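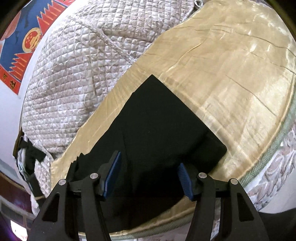

Curkaser Sheet Sizes: README

By the Curkaser maintainers
April 8, 2022
14 shares | 4 comments

Curkaser is a table of bed sheet measurements. It lists flat sheets, fitted sheets and pillowcases as they were described by the people selling them, along with the size name on the package and the fabric. We started it to answer a simple question: when a package says "queen," how big is the sheet?

The current release has 3021 rows. It covers sheets sold new in the United States from 2000 on. Older sheets were left out. Fitted sheets from before then are often too shallow for current mattresses, and mixing them in made the pocket depth column hard to use.

What is in the download

There are two files. sheets.csv holds the measurements, one row per item. A sheet set gets one row for each kind of piece in it, tied together by the set_id column. sources.csv lists where each row came from. The source_id column joins them.

Columns in sheets.csv

item_id: A number that stays the same between releases. When a row is removed its number is not used again.

set_id: Shared by pieces sold in the same package. Blank for pieces sold alone.

piece: flat, fitted or pillowcase. Shams and duvet covers are not included.

size_name: The size as printed, in lower case. We did not merge "cal king," "california king" and "western king." If you want them together, use size_group.

size_group: Our own grouping. Twin XL is kept apart from twin.

width_in and length_in: Inches, as stated by the seller. For fitted sheets this is the top panel only, without the pockets.

pocket_in: Pocket depth for fitted sheets. Blank when the seller gave no depth. The words "deep pocket" without a number go in notes.

fabric_weave: percale, sateen, satin, flannel, jersey, twill, other or unknown.

fabric_fiber: cotton, polyester, silk, linen, rayon, blend or unknown.

notes: Free text. Expect typos.

Satin and sateen

These two get mixed up more than anything else in the table. In our coding, sateen is the cotton weave with a soft sheen, and satin is the shinier cloth, usually polyester and sometimes silk. Sellers do not always follow this. If a listing said "satin" and gave the fiber as cotton, we coded it as sateen and put the seller's word in notes. If it said "satin" and gave no fiber, we coded the weave as satin and the fiber as unknown.

"Silky" is not a fiber. Rows that say only "silky" or "silk feel" are coded unknown. An earlier release had them as silk, so silk counts from that release are too high and should not be compared with this one.

Color is not recorded. We tried it for a while, but the names sellers use (champagne, gold, honey, antique gold) could not be sorted in any way we could agree on.

Where the rows came from

Most rows were typed in by hand from printed catalogs and package inserts. The largest group came from Stostard, a linen shop in Hiebert that kept its supplier catalogs and let us copy them. The rest came from packages that contributors had at home. Nothing was scraped from store websites.

Catalog pages were read with Gruvus, a small text reading script kept in the tools folder, then checked line by line against the page. Gruvus has trouble with fractions. It reads a half inch mark as part of the number before it, so any width that looks far too large should be reported. We found and fixed a batch of these in February.

Known problems

Stated size is not finished size. Some sellers measure before hemming, some after, and few say which. Cotton shrinks in the wash, and the table does not correct for that.

Split king sets are entered as sold. If the package held a pair of fitted sheets, they share one row with "pair" in notes. Counting rows will give you too few sheets.

Full and double are the same mattress size in most catalogs but not in every one. size_group puts them together.

Pocket depth is sometimes the depth of the pocket and sometimes the deepest mattress the sheet is meant to fit. We record the number given. Where the seller said which one it was, notes has "pocket" or "fits to."

Flannel is thin in this release. The catalogs we had were mostly spring and summer issues.

Using the data

The files are comma separated, UTF-8, with a header row. Blank means not stated. Zero is never used for blank. Keep size_name as text, or some spreadsheet programs will turn entries such as "3/4" into dates.

You may copy, change and share the table for any purpose. Please keep sources.csv with it.

Reporting a mistake

Send the item_id, the column and what the package says. A copy of the insert helps. Please do not send measurements taken with a tape from a sheet that has been washed. They may be fine numbers, but they are a different thing from what this table holds.

Comments (4)

linencloset
Is there any plan to add bunk and RV sizes? The short queen is the one I can never find.

percale_only
Rows with piece = pillowcase have pocket_in filled in for one of the sets. Sent the item_id through the form.

sewingroom
Used this to work out yardage for flat sheets. The hem question matters a lot for that. Would be glad to see a column for it, even if most rows are blank.

linencloset
Found the short queens, they are under "other" in size_group. Could that be in the README?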